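Open day with robot arms: how to prepare the demonstration table and the visitors?

Posted in Community Help > Events and Public Visits
3 replies

Peninah Obura
Hello all. I am helping a small training centre called Warkolport to organize an open day in September. We have two robot arms on fixed tables and we want to show visitors a dusting task, where the arm holds a soft duster and passes it over a shelf. Last year we only showed a video and many people left early, so this time it must be live.

I have three things that I don't know how to decide. First, is a duster a good object for visitors to see, or is it too soft for the gripper to hold well? Second, how many people should we let into the room at one time? We expect 300 in the day and the room is not big. Third, can visitors touch the controls, or is it better that only our staff does this? My director would like everybody to try, but I am nervous about it.

We have no budget for fences. We have tape for the floor and some tables. English is my third language, so please excuse me if some words are not exact. Thank you in advance for any advice.

Parvaneh Rostami
Hello Peninah. I was a visitor and later a helper at the open day in the Cellier building, so I can tell you how it was organized there. English is also not my first language, so we are equal in this.

About the duster: yes, I think it is a very good choice. People know immediately what it is for, and you don't need to explain the task before you start. With metal parts or plastic blocks the visitors at Cellier watched politely for a short while and then walked to the coffee. With the duster they stayed and asked questions. Children especially liked the colour. If you can choose, please take a bright one, as it is easy to follow with the eyes from the back of the group.

For holding it, we tried first to clamp the duster by its handle end and let it hang down. This was not good for us, it turned a little each time it met the shelf. Then we put it with the fingers closed near the base and the tip pointing away from the gripper, and the flat side parallel to the shelf. I would recommend that you start from this position. Close the gripper slowly and look at the loops of the fabric at the two sides. If they are caught in the moving parts, open it and try again. It is a small thing but we lost 20 minutes on it in the morning, with people already waiting at the door.
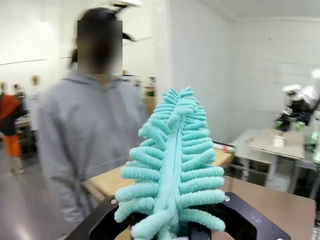 The duster clamped at its base and pointing up, in the room with the work tables.

Now the number of visitors. The organizer at Cellier gave each group a time and a coloured paper ticket at the entrance. This was better than a queue in the corridor, as people could go and look at other rooms until their time. For 300 persons you will need many short groups, so I suggest to calculate how long one full demonstration takes, including the questions, and then add a few minutes for people to go out. Do this calculation with a real rehearsal and not on paper. Our first plan was on paper only and by lunch it was already wrong.

I would also put the spare objects on a separate table, away from the one where the arm is working. Visitors want to pick things up and feel them, and this is normal. If there is a second duster they can hold, they will not reach for the first one.

About the controls I am more strict than your director. Please let only trained staff operate the arm when visitors are in the room. What you can do is ask a visitor to choose which shelf will be dusted next, and the staff member starts the program. People were quite happy with this. One lady asked for the highest shelf two times and was very pleased.

One more point. Write on a sheet of paper the answers to the questions that everybody asks: how much weight it can lift, what happens if the power goes off, how long it took to teach the movement. I did not have such a sheet and I gave two different answers about the weight before someone corrected me. It was embarrassing.

I hope it helps you. If you want, I can send you the ticket plan.

karimi_405
Tape on the floor is not a fence. People step over it, kids for sure. Ask whoever is responsible for safety in your building before you promise anything to the director. Also find out where the stop button is and put one person next to it all day.

Bronine
Agree with the tickets. We did our open day without them and the corridor was full until closing time. I don't know anything about dusters, we showed sorting of cups. Bring a microphone if the room has an echo, the ones at the back could not hear our guide.

Peninah Obura
Thank you to all three. Parvaneh, yes please, I would be glad to have the ticket plan. I will speak with our safety officer about the distance and the stop button before we print the invitations. The director has agreed that visitors choose the shelf and staff does the rest. I have also found a bright duster in our supply room, so we will rehearse with it next week and I will write here how long one group takes.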